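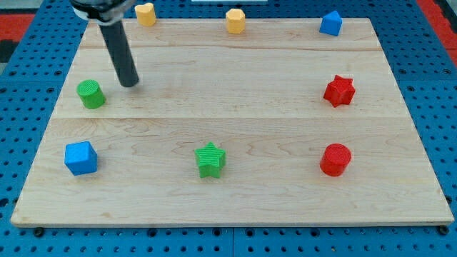
Woruvport workshop notebook
July, 4:40 p.m.
Paloma Halvorsen

Shape blocks again. The maple board is holding up better than I am. I glued it up from offcuts when the Montoya order fell through, and every visitor since has asked whether the seams are "part of the design." They are now.

Spent most of the afternoon on which shapes earn their place. The heart is charming and a menace: it will stand upright if you ask nicely, and the star has more corners than any small object needs. The house shape (pentagon, if Clotstead is reading) is the one everyone picks up first. The octagon gets called a nut, a stop sign and, once, a cheese. The cube has no enemies.

Color is still a mess. Yellow heart and yellow octagon means that "pass me the yellow one" starts a discussion. Blue has the same trouble with the house and the cube. Green and red are no better: each is both a cylinder and a star. Vivix quoted 17 days for recolored plastic with a minimum of 1,000 pieces, so I have decided that I like the colors.

The texture on top of the cylinder stays. I was going to sand it off and then spent ten minutes running my thumb over it instead of working, and I'm counting that as user research.

To do:
- oil the board, thin coat, not like last time
- new drawer label, the old one says MISC and so do the other two
- reply to Clotstead about the sample set, roughly 152 blocks, price still to be agreed
- find out who has my good calipers

Comments

dkw: It was me with the cheese. I stand by it.

Benchrat: Calipers are in the second MISC drawer.

P.H.: They are not. They're in the third. Thank you anyway.

tomasz_r: What oil are you using on the maple?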